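Binley Learning Center
Part-Time Homework Help Tutors (2 openings)
Siltham location, after-school program

Binley Learning Center is hiring two part-time tutors for the school year. The program serves students in grades 3 through 8 who come to us after school for homework help, reading practice and math review. Tutors work on site at our Siltham location. We do not offer remote tutoring positions.

About the job

Students arrive between 3:15 and 3:45 p.m. They sign in, eat a snack and go to their assigned group. Each tutor is responsible for one group of up to 5 students. The first half hour is for homework. After that, students work on the Flalura reading units or on math sheets chosen by the program lead. Pickup ends at 6:00 p.m., and tutors stay until the last student in their group has been signed out.

Students bring their own homework, a reading log and a pencil case. The center supplies paper, calculators, rulers and dictionaries. 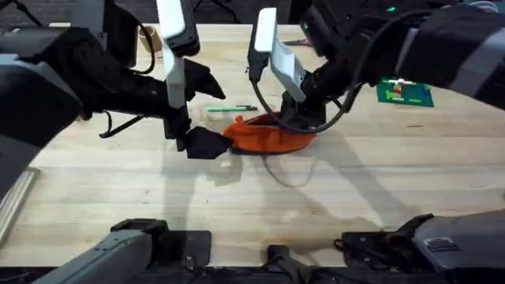
Orange pouch on a work table.

Duties

Help students understand and finish assigned homework without doing it for them
Listen to students read aloud and record the pages in the reading log
Check math sheets and go over missed problems the same afternoon
Write a short note for each student in the group binder before leaving
Set up the group's supplies before students arrive and put them away after pickup
Let the program lead know about any concern with a student's work, health or behavior
Attend one staff meeting per month (paid)

Requirements

High school diploma or GED. Some college coursework is preferred. You must be comfortable with math through pre-algebra and able to explain it more than one way. You must pass a background check before your first shift; the center pays for it. Experience with children in a school, camp, library or child care setting is helpful. Tutors who speak Spanish are encouraged to apply.

You do not need a teaching certificate. Several of our current tutors are college students, and one is a retired bookkeeper.
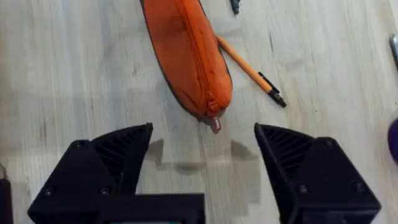 Do I need to bring my own teaching materials?
The center provides all reading units, math sheets and supplies. You may bring a book or a game to share with your group if the program lead has looked at it first.

Hours and pay

Tutors work four afternoons a week, 3:00 to 6:15 p.m. We follow the public school calendar and close when the schools close, including two weeks in December. Pay is hourly and depends on experience. The rate is given in the first phone call, so please ask if it does not come up. Training is paid at the same rate as regular shifts.

Tutors who complete the full school year may apply for summer program positions before they are posted to the public. Summer hours are mornings only.

Training

New tutors attend two training sessions before they start. The first covers sign-in and pickup rules, emergency procedures and the group binder. The second covers the reading units and how we want math corrections handled. After that, you will sit in with an experienced tutor for a week before taking your own group. Most new tutors find the homework half hour the hardest part of the afternoon. Students are tired, some of them have left a worksheet at school, and everyone wants help at the same moment.

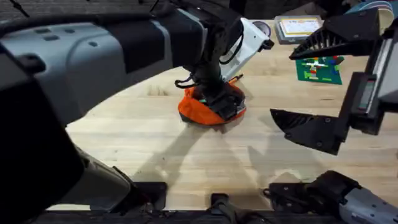
We ask tutors to get each student started on one small task first and then go back around the table. Students who finish early can read or begin the next math sheet. Phones stay in backpacks until pickup, and the same rule applies to tutors except in an emergency.

How to apply

Send a resume and a short letter to Araceli Quintero, Program Lead, Binley Learning Center, 2130 Quintero Road, Siltham. You may also drop them off at the front desk between 1:00 and 6:00 p.m. when school is in session. In your letter, tell us which grades you would like to work with, the earliest date you could start and any afternoons you are not available. Please include the names and phone numbers of two references who are not family members.

Applicants selected for an interview will be called by phone. Interviews last 30 minutes and include a short practice session in which you explain a fraction problem to a member of our staff. If you need an accommodation for the interview, tell us when we call.

The positions will stay open until filled. Binley Learning Center is an equal opportunity employer.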